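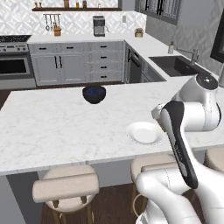
Simulated kitchen with a robot arm, a bowl and a plate on the island.

How to test a "kitchen-ready" robot claim before you believe it

By Imelda Tan

Every few months a vendor sends me a clip of an arm putting dishes away, and every few months a reader asks if it's time to buy one. My answer in October was no. It's still no, but you shouldn't take my word for it any more than theirs. You can run this check yourself in an afternoon if you have access to a simulator and whatever control policy the vendor is willing to share.

Before you start
You need a kitchen model, an arm model, and two dishes. A bowl and a plate will do. Don't add a sink full of pans yet. Most of what I've tested, including the Fosix package and the Berholm demo build, got into trouble well before pans.

Step 1. Write down the chore
"Clears the counter" is a slogan. Write something you could mark pass or fail: the plate ends up in the dishwasher rack, upright, and the door is shut. If the vendor's version stops once the plate is in the air, note that. Lifting a plate is a part of the chore, and a small part.

Step 2. Start with the plate
A flat plate on a flat counter leaves very little room for a finger to get under the rim. Watch how the arm deals with it. Some policies push the plate to the counter's edge and grab it there, which I'd accept if it didn't end on the floor so often. Run it 90 times and log every result, including the ones where it just hovers.

Step 3. Move the bowl
Put the bowl toward the back of the island, then near the front, then close to the plate. Shuk-fan Lu, who checks my logs, caught me leaving the bowl in one easy spot for a whole batch. Our success count dropped by 27 when we redid it.

Step 4. Change the room
Swap the countertop for a darker one. Pull a stool out. Turn the lights down. A person wouldn't notice. The Firnmont policy went to the wrong end of the island.

Step 5. Time it, resets included
If someone has to put the plate back before the arm can try again, that person's time goes on the bill. I cap each attempt at 5 minutes. You can clear two dishes by hand in less than the time it takes to read this step.

Reading your numbers
More than 400 runs in, I've seen decent bowl results and poor plate results, all in simulation. Nothing in there is greasy or chipped, and no kid walks through. Treat a good score as permission to try real hardware. Barrios quotes its simulated score on the sales page with no mention of where it came from, so ask.

Next: adding a fork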